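# Chapter 6: Where the Water Goes Underground

I came to groundwater by way of a dry tap. I was renting a cottage outside Vellthorpe, it was May, and one morning the kitchen tap coughed twice and gave up. My landlady, Gheorghița Dumitrescu, walked me up the field to the borehole, lifted the lid and dropped a pebble in. We waited a good deal longer than I liked before we heard it land. "It was higher last year," she said, and went back to her breakfast.

I stood there a while longer with a head full of questions, and this chapter is more or less my attempt to answer them. Where was the water sitting? Why had it dropped when the river at the bottom of the field looked perfectly healthy? And how could anyone say what it would do next, when all we had to go on was a hole in the ground and a pebble?

You've already met porosity (the share of a rock that is empty space) and permeability (how easily water gets through it) in Chapter 5. If those two still blur together for you, go back and read section 5.3 again before you carry on. I mixed them up for most of my first year, so you'd be in good company! Clay is the one to hold in your mind: full of tiny spaces, often holding plenty of water, and dreadfully slow to let any of it go.

## 6.1 A first look at the water table

Dig down far enough almost anywhere and you reach ground where every gap is full of water. The top of that soaked zone, in an aquifer open to the air above, is the water table. I used to picture it as flat, like the surface of a bath. It's usually a softened copy of the land on top, a bit higher under the hills and lower in the valleys, and it moves up and down with the seasons.

We measure it in wells. Say the ground beside a well at Gistholm stands 315 metres above sea level, and we lower a tape and find water 2 metres down. The water level, or head, is then 313 metres. Do the same in another well further down the slope, compare the two heads, and you know which of them is higher. Water moves from high head to low head, so you have a clue about direction already. You'll want a third well, not in line with the others, before you draw an arrow on a map - I'll show you why in section 6.4. 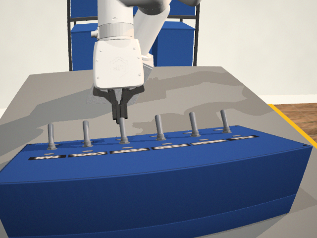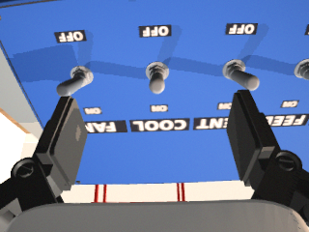 *Figure 6.1 Two computer-rendered views with a blue control panel.*

## 6.2 How fast does it move?

Slowly, mostly. The rule we lean on is Darcy's law, and in words it says that the flow through a patch of ground depends on how permeable the ground is and how steeply the head falls from one place to the next. Double the slope and you double the flow. Swap your sand for clay and the flow shrinks to next to nothing.

The sums are easy enough. The trouble is the number you feed in for the ground itself. My old field partner, Crescencio Toledo, and I once tested two wells in the Căpraru gravels, close enough together that we could chat between them without raising our voices. The gravel looked the same in both. The results were wildly different, and we spent an evening going through our notes for the mistake and never found one. I now think there was a thin band of silt that one well met and the other missed (I can't prove it, and neither could he).

So when you see a single value for a whole aquifer, be a little suspicious. Ask how many tests went into it, how far apart they were, and what sort of average was used.

## 6.3 What we don't know at the start

A groundwater model works out how the heads will change from some starting point, which means you need a starting point. For a small patch with plenty of wells you can sketch one fairly well. For the Jelatance basin, which we'll come back to all through this chapter, the oldest readings are a few notes in a ledger from 1813, and whoever wrote them didn't say whether the depths were taken from the ground or from the top of the well wall. I've changed my mind about that more than once.

What I do now is run the model several times with different starting heads and see how long the differences last. In loose gravel they can fade quite quickly. In thick clay they may hang about for longer than any record we've got, and then I report a range and leave it at that.

### Before you read on

Find out where your own tap water comes from. If it's from the ground, look up the name of the aquifer and what sort of rock it is, and jot both down inside the front cover. You'll need them for the exercise at the end of section 6.5.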